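Second-hand clothing intake check, Dusbridge shop. Working copy, March. Comments under each item are mine and stay in until somebody shows me they're wrong.

Scope: everything that comes off the Tirden delivery before it gets a price tag. Shoes and bags have their own sheet.

## A. Paperwork and lot

- [x] **Lot number on the sack matches the delivery note.** Lot 1114. Matches.
- [ ] **Supplier's grade confirmed by our own look.** Not confirmed. The note says "Grade A, like new" for the whole lot. I've read that on every note Tirden has ever sent, including the one with the moth holes. Grade it ourselves and write our grade next to theirs.
- [x] **Weight checked.** 80 pounds on the note, 80 on our scale. Fine, although weight tells you nothing about what's in there.
- [ ] **"Pre-washed" claim backed up.** No wash record enclosed. Treat the lot as unwashed.

## B. Fabric

- [x] **Hold knits up to a window, front and back.** Thin spots at the elbows don't show on a table. Two sweaters pulled for this.
- [x] **Underarms, collar, cuffs.** Done. One cream blouse with yellowing that somebody had tried to hide by folding it inward. Rejected.
- [ ] **Color rub test with a damp white cloth, 11 strokes.** Every red, navy and black piece. Skipped on the last lot "to save time," and then a customer's white jeans went pink.

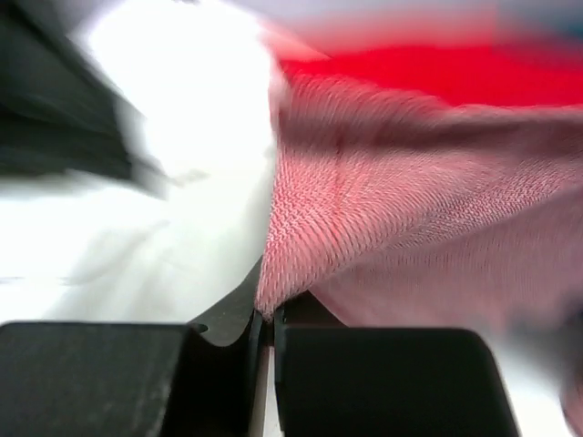 - [x] **Fiber label read and legible.** Where the label has been cut out, the tag says "fiber unknown." Don't guess. "Feels like cashmere" is how we got into an argument over an acrylic cardigan.
- [ ] **Pilling removed only where it improves the piece.** The fabric shaver has eaten more sweaters than it has saved. I'd rather sell something a bit fuzzy at a lower price.

## C. Fastenings and trim

- [x] **Zippers run full length, both directions, three times.** One coat failed on the second pull. The first pull proves very little.
- [x] **Snaps hold under a firm tug.** Tug the cloth on each side of the snap and watch for tearing at the base. A snap that clicks nicely can still be hanging on by a few threads.
- [ ] **Spare buttons still attached.** Patchy. The Sartori coats are supposed to come with spares sewn inside, and I found spares in one. I'm leaving this open until I've asked for the rest.
- [x] **Beads, sequins, glued trim.** Anything glued gets a gentle scrape with a fingernail. If it lifts, it goes in the bargain bin, and I don't care how pretty it is. 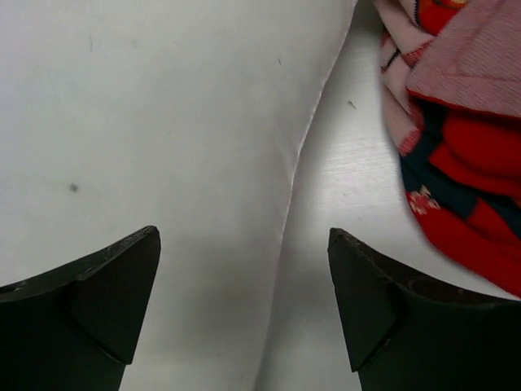
## D. Smell and storage

- [ ] **Smell test after a night out of the sack.** Fragrance spray on arrival is a warning sign as far as I'm concerned. Check again in the morning, before the heating is on.
- [ ] **Wash at 60 only if the label allows it.** That's Celsius, for the imported machine in back. The label wins over the laundry chart on the wall, whose source I've never been able to trace.
- [x] **Wool stored sealed.** Done. The cedar blocks can stay, but I've seen no proof they do anything and they don't count as a moth check.

## E. Labels and claims

- [ ] **"Vintage" used only with evidence.** A union label, a dated care tag, an old receipt. Wide lapels aren't evidence.
- [ ] **Brand label looks original to the garment.** Check the stitching around it. Two Flundura jackets have labels sewn in with thread that doesn't match anything else on the jacket. Held back, not priced.
- [x] **Size measured flat, in inches.** The printed size goes on the tag too, for what it's worth. 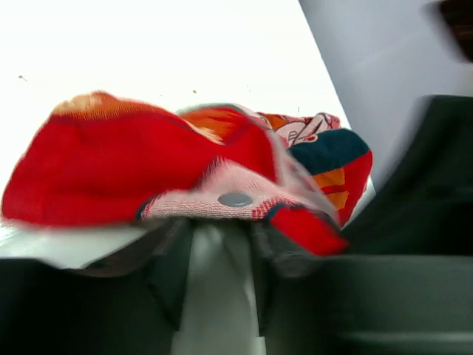

*Red fabric with a round gray snap set in a pink patch.*

## Result

Pass with holds. Open items: our own grade, wash record, rub test, pilling, Sartori spares, smell, wash labels, vintage tags, Flundura labels. Nothing on hold goes out front, even if the rail looks thin.

Next lot: ask Tirden for the wash record before delivery. They'll say it's in the mail.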